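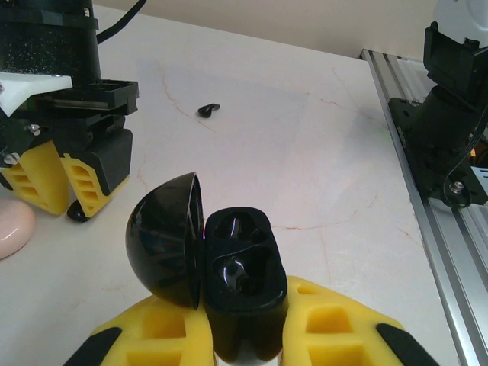

A Small Thing Needs a Place Too
By Ilham Helmy
23 October 2025

When I moved to Villelov I had 2 suitcases and a very clear idea of where everything should go. Coats by the door, plates above the sink, papers in the blue folder. For the big things this idea still works well. The small things did not obey it even for one week.

I have now a strong opinion on this subject, and I would like to defend it. Most advice on tidying is written for large objects. It speaks of closets, of shelves, of the sofa that you should give away. But a sofa has never made me late for work. An earbud has done it many times.

An earbud is a good teacher in this matter. It comes with its own home, with a shape cut for it and for nothing else, and a lid. Still we put it down on the table "for a minute," and we walk away with the case closed and half empty. The case in the pocket gives us a feeling of order, and we do not look inside until we are already on the bus.

My neighbor Lensa Tufa disagrees with me. She keeps one wide bowl by her door, and everything smaller than a spoon goes into it. Rings, coins, caps of pens, keys. She says that one place is easier to remember than many. I respect the bowl, but I have also watched her search in it — with both hands, with her coat already on.

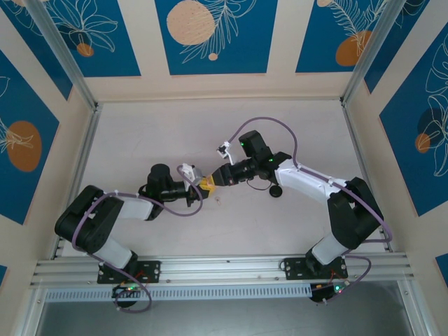
A small yellow object, and a tiny tan ring lying by itself.

A light-colored surface helps more than any bowl, I think. Last February I changed my dark desk for a pale one, bought used from a family in Gilmartin, and I kept the middle of it free. On the old desk a black earbud could hide for days. On the new one even a small ring looks like a question that waits for an answer.

People will say that an empty desk is cold, and that a home should show that somebody lives in it. I agree with the second part. Put the color on the walls, then. Leaves, big orange circles, whatever you love. A picture on the wall has never covered a key.

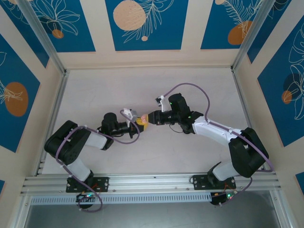 Put it back with the hand that took it

My rule is simple and a little strict. The hand that takes out a small thing should return it before it takes another. If I must pass something to another person, I wait until they really hold it. At my table many things were lost between two people, each believing that the other one had it.

I admit that I break the rule when I cook, and also when the phone rings. 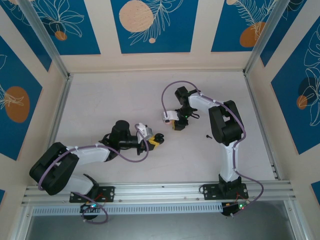 What I would not buy

The stores are full of boxes with 18 little compartments. I owned one, and I spent more time deciding where a button belongs than I ever spent looking for a button. My advice is to wait. Keep the case that came with the thing, keep one part of the table clear, and look at it before you turn off the light.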